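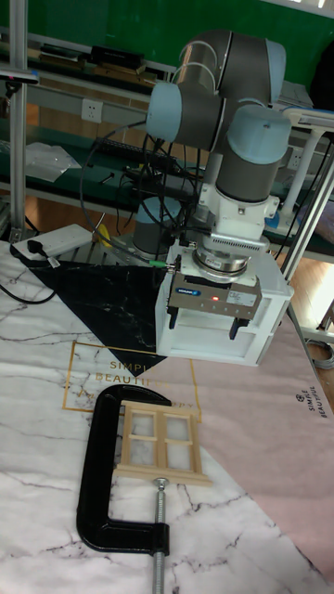

The arm at its bench, with the gripper fingers inside the white box and a small wooden window frame at the front of the table.

Still waiting for the handyman

Print this article | E-mail this to a friend

Fitting a window frame into its opening is a job most joiners learn in their first month. For a robot arm it remains close to the limit of what can be done without help.

Milan Dierckx, who runs the handling trials at Pitcombe, keeps the work small on purpose. A four-pane wooden frame the size of a doll's house window presents the same problems as a full one: thin members, square corners, very little clearance. It also costs less to break. The arm is asked to pick the part up, turn it and offer it to the opening of a box. A person does this in a few seconds. The arm took 40 at its best in February, and much longer when the first grasp slipped.

Of 252 attempts logged that month, 117 ended with the part seated. Most of the rest failed in the last few millimetres, where the gripper blocks the view of the edge it is trying to line up. Force sensing helps, although light timber bends enough to confuse it.

Tools are harder still. A C-clamp has to be held open, placed square and then wound down while the work stays put, and a gripper with two parallel fingers has no good way to turn a screw through many full rotations. "It can carry a clamp," says Yasaman Abbasi, who writes the control software. "Tightening one is another matter. You let go, go back, take hold again, and each time the position is slightly off."

Surfaces cause trouble too. Patterned sheets laid over a table, marble veins or printed lettering for instance, can upset a vision system trained on plain benches. Dierckx regards this as a fair test – kitchens and workshops are rarely plain.

Commercial interest is narrower than the talk suggests. Pritport, which assembles flat-pack cabinets, has costed a single cell for a line making 2800 units a week. Its production engineer, Arash Safavi, would use it for loading parts only and leave the fitting and clamping to staff. The firm expects to look at the figures again once the seating rate passes nine in ten.

Print this article | E-mail this to a friend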